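To: Pernerden-compost list
From: Maite Cabello
Subject: Re: [pernerden-compost] countertop bins - which one and where does it go

Hi all,

Quick one before I run out the door. Answering the countertop bin question below, plus a few things people wrote me off-list. Sorry for the jumble.

> On the bins - is the building going to pick one kind or do we
> each get our own? We've been using an old ice cream tub and it's
> fine but no lid to speak of, and by the third day you know it's
> there. Also can whole fruit go in or does it all have to be cut
> up first? My kids take one bite out of an apple and that's the
> end of it. I must throw out four a week.
> - Lorente, 2nd floor

No, the building is not picking one. Get whatever fits your counter. But if you're buying new, get small. I know it sounds backwards. Big bin = you wait till it's full = fruit flies. The little cream colored one is the kind I'd go with. Round, lid on a hinge, lid stands up by itself at the back so you have both hands for scraping plates.
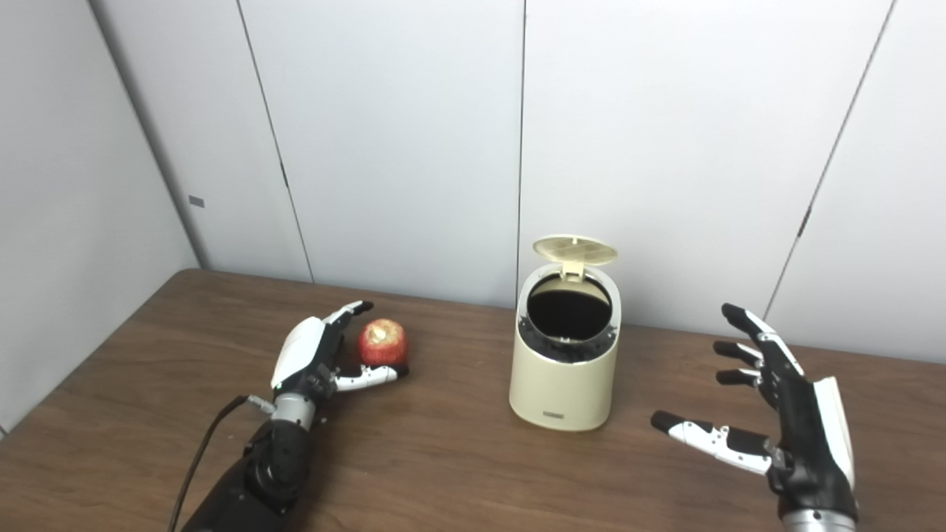 The small bin, lid up, and one red apple.

Size is the thing people keep asking about. I don't have measurements in front of me, sorry. Look at it next to the apple. It's small. Two of us at home and ours gets emptied every other day, more in January when it's all orange peel and squash guts.

Whole apples: yes they can go in the green cart downstairs. The hauler takes them whole. But they eat up all the room in a small countertop bin, so cut them in quarters if you can be bothered. Bruised is fine, brown is fine, that is the whole point. Take the little sticker off PLEASE. Stickers are the number one thing I end up picking out of the cart.
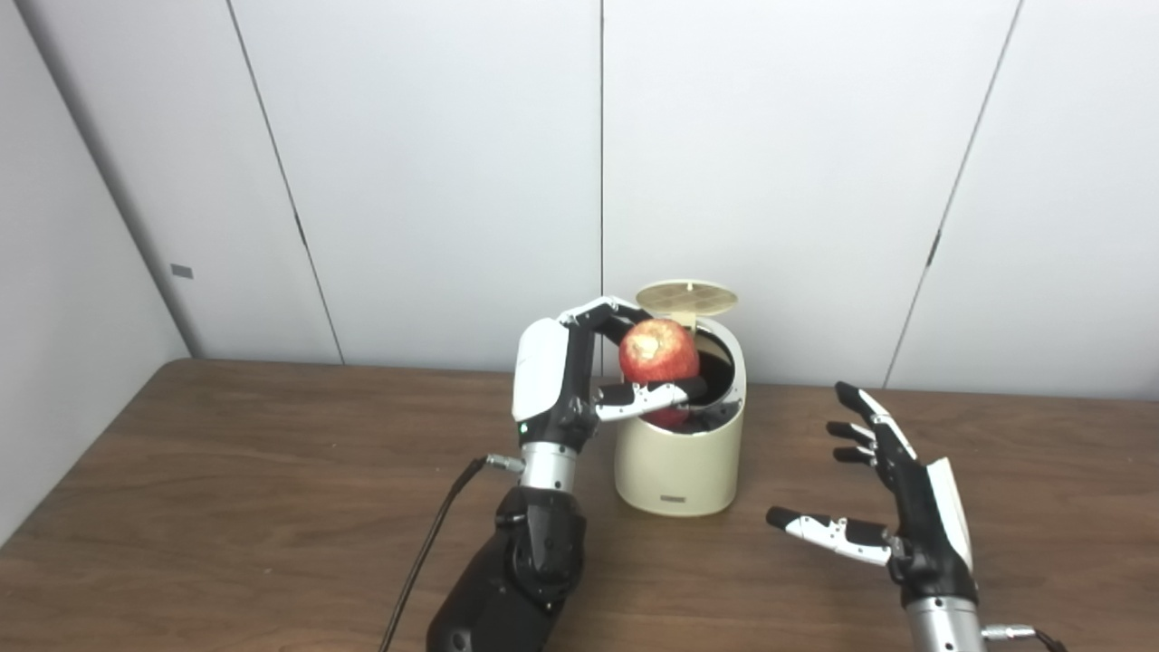

Apple at the mouth of the bin. Check the opening before you buy.

And do check the opening, some of the bins at Drusovwood have a nice wide body and then a silly little hole on top and you can't get half a melon rind through it. A grapefruit half is my test.

Other stuff that came in:

Liners. Paper only. The green "compostable" plastic ones, our hauler doesn't want them, doesn't matter what the box says. Newspaper folded in the bottom works just as good. I got a pack of Lamau paper ones last spring and still have most of it.

Lids. If yours has a pad or filter in the lid, take it out and rinse it when you wash the bin, let it dry all the way before it goes back in. Mine went musty because I was lazy about that. Washing - dish soap, hot water, leave it open overnight.

Where to keep it. On the counter or table, next to where you chop. Not under the sink. Under the sink it gets forgotten, ask me how I know.

Cost. Somebody asked if the house fund would chip in. We have 325 left in it for the year and the cart needs a new wheel, so no, not this round. Might bring it up again when we do the budget.

Weight, for those who like numbers - the building sent down 1499 pounds last year, up from 1000 the year before. I would love to see 2000 on the next statement. I think we can get there if the third floor joins in, you know who you are.
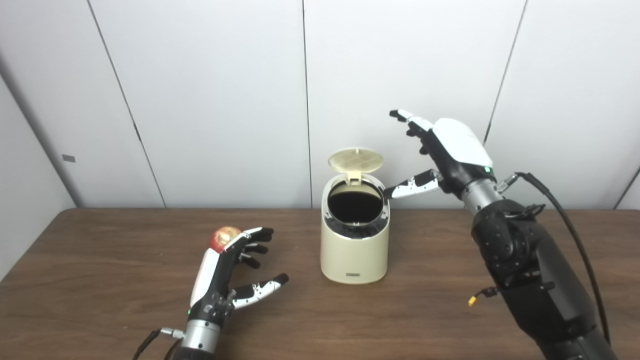 WHAT GOES IN / WHAT STAYS OUT

In: fruit and veg, whole or cut. Peels, cores, pits. Coffee grounds and the paper filter. Tea leaves (tea bags only if there's no staple and it's a paper bag). Eggshells. Stale bread. Paper towels if it's just food on them.

Out: stickers, rubber bands, twist ties. Plastic of any kind. Cooking oil. Cat litter, yes this happened. Big bones. Cut flowers are ok but take off the wire and ribbon frist.

Not sure: leave it out, or write me and I'll ask the hauler.

Last thing, the cart is out at the curb by 7 am on pickup day and comes back in when whoever's first home grabs it. There's a sheet by the mailboxes, put your name on a week. There are still two blanks.

Ok running late. Lorente, come by and see ours if you want before you buy one, I'm home after six most nights.

Maite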